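Home | Reviews | Workshop | Kitchen | Outings | Letters

Two Arms and a Table: An Afternoon at the Tonditz Open Day

Reviewed by Albane Lacroix
24 January 2026

I review things you can take home. Drills, mostly, and last August a folding bench I am still finding parts of. The Tonditz open day sells nothing you can take home, unless you count the tote bag, so treat this as a review of an afternoon and of the two-armed bench robot that was supposed to be the reason for it.

Tonditz has the upper floor of the old Kashyap building, up 7 flights if you believe the sign on the elevator. I got my badge, my bag and a sheet of paper telling me not to lean on anything. Then Pavithra Bhat, who runs the demonstrations and has the patience of someone who answers the same question all day, took our group in.

The question is whether it will take your job. She said that depended on how I felt about tidying a workbench. I feel poorly about it, as anyone who has seen my garage will tell you, and from then on I was an easy audience.

The setup is a pair of arms working over a tabletop with hobby-shop odds and ends on it. An operator drives them by hand for a while, the software learns from that, and later the arms have a go alone. Dorian Marchal was driving on our visit. He did not speak for the first stretch and I didn't blame him. Picking up a small part with a hand that isn't yours looks like threading a needle in ski gloves.

So, the verdict on speed: slow. My mother clears a table faster and complains the whole time. A man behind me began narrating it like golf, and got a laugh.

The verdict on touch is kinder. The gripper fingers are simple things, a pair to each arm, and they close with a gentleness I didn't expect from anything that size. Tonditz lets visitors put a finger in a spare one clamped to a stand. It felt like being held by a polite crab. I went back for a second turn, and there was a line by then.

What I liked best was the choice of clutter. Trade show robots get identical cubes in clean rows. The Tonditz people use stuff you'd find on a bench after a long weekend, and the arms have to reach in among it.
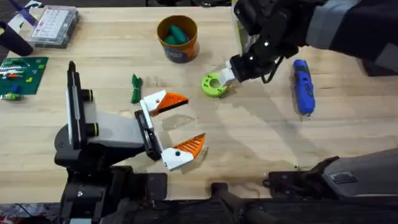
The right gripper at the green ring, with the blue rotary tool lying alongside. The left one is open.

Now the complaints. The talk afterward ran long, and Séverine Vidal's slides had type so small that the back row gave up and ate. Coffee was $2 and tasted like it had been explained to somebody over the phone. There are 12 steps down to the restrooms and no rail on one side, which I'd like fixed before I'm any older.

I asked what the whole rig costs and was told "it depends," which in my experience means a boat. The tote bag is excellent.

Would I go again? Yes, with a sandwich. Go early, stand on the left where the view is better, and ask to try the crab.

Afternoon: four stars. Robot: three and a half. Coffee: see above.

Related reviews
- Dresoditz folding bench, after one winter
- Wusteo cordless drill: loud, cheap, fine
- Colette Collet on label makers
- Small parts organizers that survive a drop
- Letters: your worst open days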